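Stelum Releases Olo 2, a Planning Tool for Robots That Work in Simulated Kitchens

Gradow, 11/21/22 - Stelum, a developer of software for robot control, announces the release of Olo 2, the second version of its motion planning package. The new version is available to all license holders from today and can be downloaded from the customer pages of the company.

Olo is used by teams who teach robot arms to handle household appliances. The software receives a task, for example "turn the lower knob", and prepares the path of the arm, the position of the gripper and the force that is allowed at contact. All of this can be tried in simulation before a real arm is moved.

In the first version, the planner treated a knob or a door as one solid object. This was sufficient for pushing a button, but it gave poor results when the fingers had to approach a small part from below or from the side. Olo 2 plans separately for every movable part of an appliance. Each part has its own axis, its own limits and its own list of permitted approaches.

The kitchen library which is delivered with Olo 2 was prepared together with Radwan, the simulation studio that has supplied Stelum with models since July. It contains 50 appliances and fixtures, among them microwave ovens, sinks and faucets. Models carry no brand names, and dials are marked in a simple way, so that a perception module can not rely on printed text in order to find the right control. 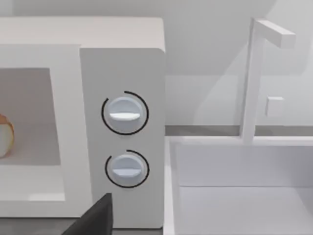
What is new in Olo 2

Part-level planning. Two dials on the same panel are now two separate targets, also when they have the same shape and color. The user selects the target by position or by name.

Close-range view. The planner can take into account what the camera will see during the last part of the approach. A path in which the gripper covers the target receives a lower score.

Batch testing. Up to 2,000 variations of one task can be started with a single command. The starting pose of the arm, the light and the place of the appliance are changed between the runs, and the report lists every run which ended in a collision.

Shorter setup. A new appliance model can be prepared in 20 minutes with the import assistant. Users of the first version can open their old projects without conversion.

Availability

Olo 2 is offered for Linux and Windows. Customers with a valid maintenance contract receive the update free of charge. Universities can apply for a teaching license through the Stelum office in Gradow. The documentation is at present in English only.

Press contact: Stelum, Communications, Gradow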